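The Grip Planner

By Rekha Krishnan

I had been at Calcombe eleven weeks when they gave me the planner, and I should explain that people at Calcombe said "gave" the way you'd say somebody gave you a cold.

The planner was the part of the software that decided where the fingers should go. Perception looked at the room and said there's a pillow, there's a blanket, there's a cup. Control moved the motors. And in between sat my planner, 3000 lines of it, written mostly by a man named Chandrasekhar Kulkarni, who had left for Stellwood the spring before and who answered email in the order it amused him.

It had one bug. Well, it had plenty of bugs, but it had one that everybody talked about. Every so often it would pick a perfectly good grip on a perfectly good blanket, and then at the last moment swing the goal sideways and close on air. Buppha Thongdee, who ran the test bench, called it the flinch.

"It flinched again," she'd say, sticking her head around my partition with a mug in her hand. "Run 233. You want it?"

I always wanted it. I had a folder called FLINCH, then FLINCH2, then a folder called new, and I'm not proud of any of them.

What I'd do is load the recording and step through it. On the left side of my screen I had the fisheye picture from the gripper, on the right the planner's list of candidate grips with their scores, and along the bottom a little graph that went up when the planner was sure of itself. I'd hit the right arrow, look, hit it again, look. You get to know other people's rooms that way. I knew a kitchen with a calendar two years out of date. I knew a hallway with nine umbrellas. I'd start dreaming in that round shape with the black corners, everything near you enormous and everything else tiny and bent.

The one that finally cracked it open for me was a bedding clip. I'd pulled it up at seven in the evening because the office was quiet and Hidayah Ismail had left half a box of pineapple tarts by the printer.
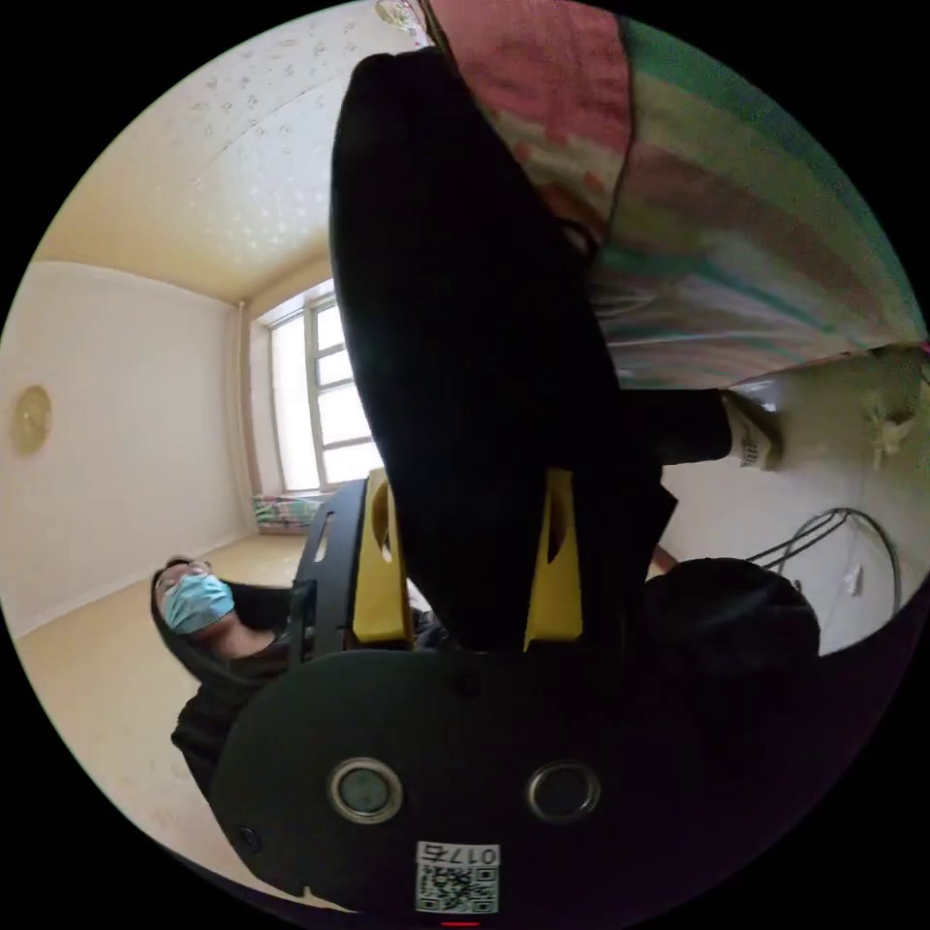 Bedding set, unit 0175. I had this one open on my screen for most of March.

I must have looked at that picture for an hour. The big striped quilt was right there, all pink and teal and red, taking up a whole corner, and the thing between the two yellow fingers was a leg. Black trousers. The planner's number one candidate, with a score so high I thought the graph was broken, was called CLOTH_EDGE_04, and it sat exactly where the trousers were.

And fair enough! Trousers are cloth. They have an edge. If all you knew about the world was folds and edges, you'd have gone for them too.

But then I went forward three steps and the planner let go of the idea. The goal jumped off to one side and landed on a piece of wall. There it was, the flinch, right in front of me, in slow motion, as many times as I wanted to press the arrow.

I called Buppha. She was on the bus.

"It's a person," I said. "It flinches when it's a person."

"The planner doesn't know what a person is," she said. "We don't feed it that. Perception drops the people class before it gets to you."

"I know it does."

"So how would it know?"

I told her I'd call her back, and then I ate another tart and searched the code for anything at all that looked like a body. Nothing. I searched for leg and got 500 hits, every one of them from the word legacy. I searched for skin, hand, foot. I tried human and found one comment, written by Chandrasekhar, that said human readable, sort of.

It was past nine when I stopped looking for words and started looking at numbers. Way down in the scoring there was a function called settle. It took the last few positions of whatever the planner wanted to grab and compared them to each other. If the thing had drifted in a certain way - small, slow, back and forth - the score got multiplied by zero. No comment. No name on the constant, just a bare 3 sitting in there, which I worked out on the back of the tart box was seconds.

Small, slow, back and forth, every three seconds or so.

I sat there and breathed in, and breathed out, and watched the clock in the corner of my screen while I did it. I felt pretty silly. I also got up and checked that the door was locked, and I couldn't tell you why.

So it wasn't a bug. He'd taught it to leave alone anything that breathed, and he'd done it in six lines. The trouble was the blankets. Put a blanket near a heating vent and it would rise and fall a little, and the planner would pull back from it as politely as if somebody were asleep underneath.

I wrote to Chandrasekhar that night. I asked him if settle was what I thought it was, and why in the world he hadn't written it down.

Saranya Shetty wanted it out by the end of the week. She was my lead and she wasn't a monster about it. We had a demo for Cidau coming up, they were bringing their own blankets, and the flinch cost us one grip in twelve on a bad day.

"Safety is its own layer," she said. "There's a force limit. There's a stop button the size of a dinner plate. You don't need a planner with feelings."

"It hasn't got feelings. It's a multiply."

"Then it won't mind if you delete it."

I made the branch. I'll admit that. I called it remove-settle and took out the six lines, and the tests all went green, a little faster than before. Then I loaded the bedding clip one more time to have a before and after to show her.

Right arrow. The fingers on either side of the leg, the white sock against the wall, the person in the blue mask over on the left with daylight coming in at the window behind. CLOTH_EDGE_04, top of the list. Right arrow, still top. Right arrow, right arrow. The graph along the bottom went up and stayed up, flat as a table, sure of itself all the way to the end of the recording.

I closed the laptop and went and stood by the printer for a bit.

What I ended up doing wasn't clever. I put settle back and gave it a second question to ask. If the thing is moving, is the air moving too? Buppha taped a cheap flow sensor to the bench and wired it in over lunch, complaining the whole time about my connector. Vent on, the blanket gets a pass. Vent off and it's still going up and down, you leave it alone. It took me four days and I got it wrong twice. I also renamed the function, and gave the 3 a name, and wrote a comment over it so long that Hidayah flagged it in review.

"Is this a comment or a letter?" she wrote.

I left it in.

The Cidau people came and brought their blankets, and we missed two, both for dull reasons to do with lighting. Saranya bought everyone noodles. A few weeks after that I got an answer from Chandrasekhar, one line, no greeting.

My daughter used to nap in the test room, it said. Did you keep it?

I wrote back yes, and then I sat there trying to think of what else to put, and Buppha stuck her head around the partition with her mug and said she had a new one for me.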